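Families wanted for a study about play at home

We are a small research office in Flanden and we are looking for 36 families with one child between three and five years old. The study is about how children play when the television is off and no adult gives them a task. It begins in January and continues for six weeks.

What we ask from you: one visit to our play room in Ignacio Street, on a Wednesday at 4 pm, and after this a short diary which you fill in at home every evening. The diary takes around 10 minutes. You can write it in English or in your own language, we will translate it.

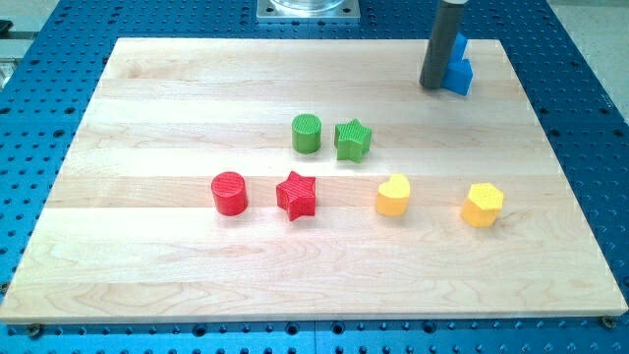
Your child does not need to be good at sharing or at sitting still. Shy children are very welcome. One parent stays in the room during all the visit, and brothers and sisters can come too if you tell us before.

Each family receives 300 Nuler points for the visit and 650 more when the diary is complete. The points can be used in the shops of the town center. If you must stop before the end, you keep the points you already have.

We can not accept families who took part in our sleep study last year, I am sorry for this.

To apply, please call extension 2141 and ask for Ermelinda Calado, or leave your name at the desk of the Flurnska library. Questions about the diary go to Efren Castillo. We answer to everybody, but it can take some days.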